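Open day at the Petmont computer workshop

If you have ever had an old desktop sitting in the closet because you couldn't face throwing it out, the Petmont open day is for you. I went in April with my brother-in-law and a backpack, meaning to stay an hour, and we came out at closing time with sore feet and a paper bag of screws (more on those later!).

The workshop is at the far end of the Cletwood buildings, past the tile place. Parking is easy if you come in from the river side, and a nightmare from the other. Coffee was by the door, free, and better than it had any right to be. They had printed 300 programs and were out of them by the time we got there, so we just wandered.

The first room is intake. Shelves to the ceiling, everything tagged, with schools and small offices making up most of what comes in. The board on the wall said 516 machines so far this year, and 113 of those had gone back out the door complete and working. The rest get taken down for parts, and the parts are what I'd come for. I love this stuff. I built my first PC at fourteen out of two dead ones, and the smell of warm dust and old plastic still does something to me.

Mei-kuen Cheung runs the teardown side and she was giving talks on the hour. We caught the eleven o'clock one and then, I admit, most of the twelve o'clock one too. She goes through a desktop the way some people go through a chicken: side panel, cables, drives, cards, memory, and the board last of all. Her big thing is keeping the screws with the part they came from, and she has muffin tins for it. Muffin tins! I have lost so many screws in carpet over the years and never once thought of that.

The benches in the main hall have slatted aluminum tops, and I liked them a lot. A case can lie flat on its side with the whole inside facing up at you, and you can lean in and really look.
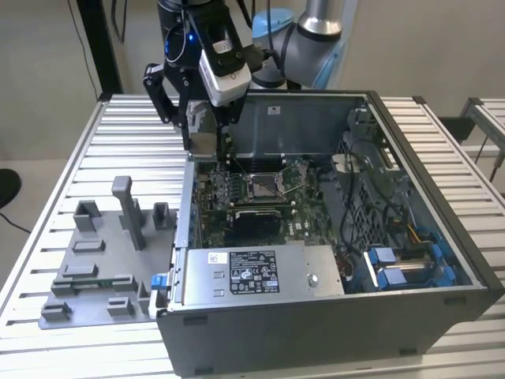 Main hall: desktop case with the side off, CPU socket empty and its lever up. Blue drive caddies at lower right.

I do have a soft spot for those blue caddies. Office desktops of that kind are so much nicer to take apart than the ones I grew up with, where getting a drive out meant skinned knuckles and bad language. Mei-kuen let a few of us practice with a spare caddy at the side table, and a girl of maybe nine was faster at it than my brother-in-law, who fixes boilers for a living.

She spent a good while on empty sockets as well. The contacts are tiny and they bend if you so much as look at them wrong, so she wants a cover on any board that's going to be stored. Power supplies are the one thing visitors don't get to open, full stop, and she was firm about that with a man who kept asking.

Down the corridor there's a testing room, run by two very patient people from Hsueh, the repair shop on the main street. Bring a stick of memory and they'll check it while you wait. I'd brought four. Three passed, and the fourth has gone to live in a drawer.

The parts sale was in the back, with Loneo sorting the trays. Some 500 bits and pieces on offer, nearly all of it priced to go: fans, brackets, cables by the handful, drive rails I haven't seen in ten years. I bought two fans, a heatsink I don't need, and the bag of mixed screws I mentioned, which went straight into a muffin tin when I got home.

Wear closed shoes and eat beforehand, as the sandwiches were gone by noon. The next open day is planned for the fall, and the sign-up sheet for the hands-on bench was already filling when we left. My name's on it.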